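Jobs > Research > Call for participants

1 min read

Skokmont wants people to tidy a bathroom showroom, badly if need be, with a gripper in each hand. Our method learns from ordinary fumbling — grace is optional. 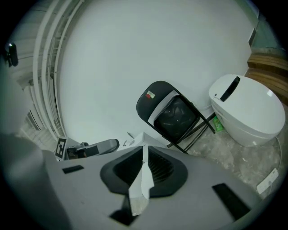
Page last changed: 19 August 2019

Sessions run 90 minutes and pay $62. You'll be on your feet, bending around toilets and a folding chair. 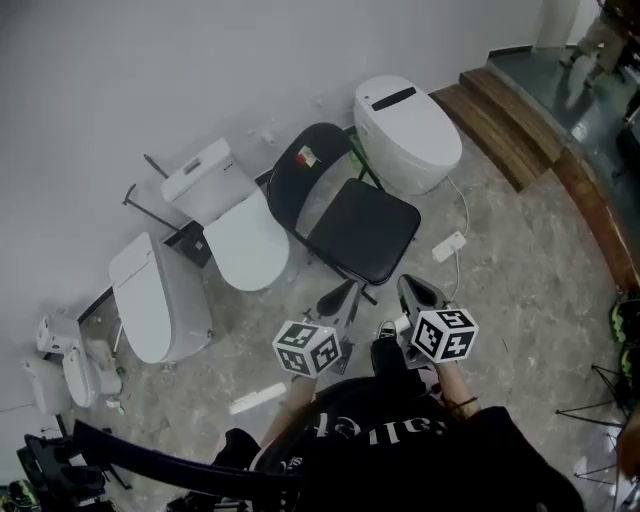
Do I need robotics experience?
None at all. We show you the grips first.

Write to the Cukirari desk, quoting 1015.

Comments

Ajayi: Finally, my calling.

clandier: Is parking paid?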